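I've been back in the kitchen at Flovness for one whole season now, and I keep promising people a post about the arm. So, the arm! We run a canteen for the boatyard and the two workshops next door, 139 lunches on a full day, and in April we started planning for a robot to take over part of the plating and some of the pan work. Before a single bolt went into our floor, Junhao Qin from Baptista (the firm doing our setup) had the jobs tried out in a computer model of a kitchen. A much fancier kitchen than ours, I should say. I'd swap our steel shelves for those teal cabinets tomorrow. 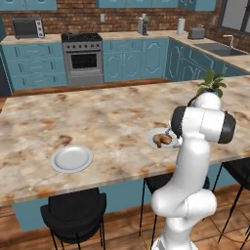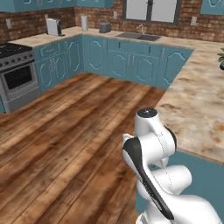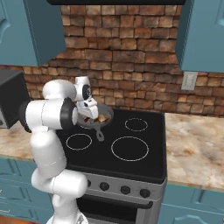
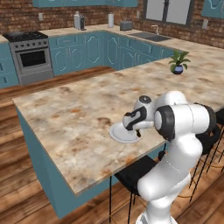
The same white arm and the same simulated kitchen in all four, with the pan on the stove in the third and a plate under the gripper in the fourth.

**Will anyone lose their job over this?**

Everyone here kept theirs, and the hours stayed the same. What changed is what we do between ten and noon. Two of us used to stand at the pass moving portions onto plates until our wrists ached, and now one of us looks after the arm while the other is out front or back at the prep table.

I was in the worried camp at first, I'll admit it. Margarida Matos, who has run this kitchen far longer than I've worked in it, was the one who wanted to see the model before signing anything. She sat next to Junhao for most of an afternoon and kept stopping him. Why is the plate there? Who puts the next one down? What happens when I need to get past with a full tray? (That last one moved the whole station over to the wall side, and thank goodness, because the first floor plan had it right where we all turn around.)

I loved that part. I'd never been asked where a machine should go before! At my last job, over in Lastumstead, the new dishwasher line showed up one morning and we learned to walk around it. This time we got to argue with a drawing, and then with a simulation, and things moved when we argued.

Some of it is still clumsy. The arm is slow with anything saucy, and we went back to doing stews by hand after the first couple of weeks. Plates have to be set out more neatly than any of us used to bother with. And there's a new chore, which is wiping down the gripper and logging it, and it landed on me. I don't mind it much. Put a radio on and it's ten minutes.

But the good stuff is really good. I have time to taste things again! Margarida has brought back her fish soup, which she dropped three years ago when we couldn't spare anyone to stand over it. My shoulder has stopped clicking on the drive home. We've also started training each other properly, with one person a week learning how to pause the arm, reset it and change its list of jobs, and I'm up next with Brerkden, the software it runs on. The manual is 73 pages and I've read almost 51 of them, mostly on the bus.

If you work in a kitchen and somebody mentions a robot, ask to see your own jobs tried out on a screen first, and bring the person who knows where everyone walks. I'll write up the training once I've done it, along with the soup recipe if Margarida lets me have it.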